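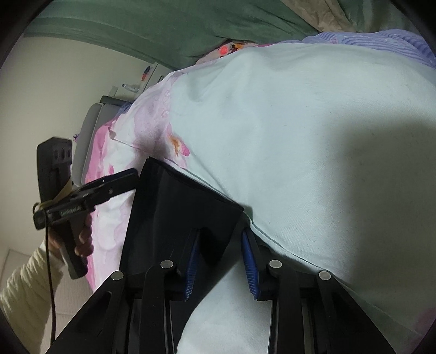

Sunee Siriwan reckons the pads are fine and I am chasing a calibration fault. Her words at the bench were "you changed two things and you're blaming the one you can see." Fair enough, I did change two things. Writing them down separately this time.

February, 9:40 am, Sterer bench, hand grippers for the bedding work.

Unit A: ribbed blue pads swapped, both sides. Old ones had 1,411 closes on the counter. The Grindov sheet says they last a good deal longer than that and I don't believe it. Ridges on the old left pad had gone shiny at the tip, right one hardly marked. That tells me the load was never even, and new pads won't cure it.

Unit A again: zeroed the jaw opening after the swap. Did it twice, got 663 and then 663, so the encoder at least repeats. Whether it's the right number is another matter. The value in the Flumuva setup file was typed in before anyone touched the linkage and I can't find who signed for it.

Pivot pins: pushed each one sideways by hand. Outer left has play, could feel it, couldn't measure it. The other three felt tight. Did not add grease. Last time somebody did, we had lint packed in the joint inside a week.

Unit B: left alone on purpose. Only checked the cable for strain where it leaves the body. Seems OK. Needs more slack for anyone with shorter arms.

Pad tips lean in toward each other with the jaws open. Pornthip Ongart says they are molded that way and it helps pick up a single layer of cloth. Maybe. I'd like to see it grab a thin cover 5 times running without taking the sheet underneath before I repeat that to anyone.

11:15. Put the old left pad back on A, kept the new zero. Slip on smooth fabric is the same as before, so one point to Sunee. Doesn't explain the shiny tip.

To do: outer left pin out and look at the bore. Ask Chantharasri for the drawing, the real one with tolerances. No more pads ordered until then.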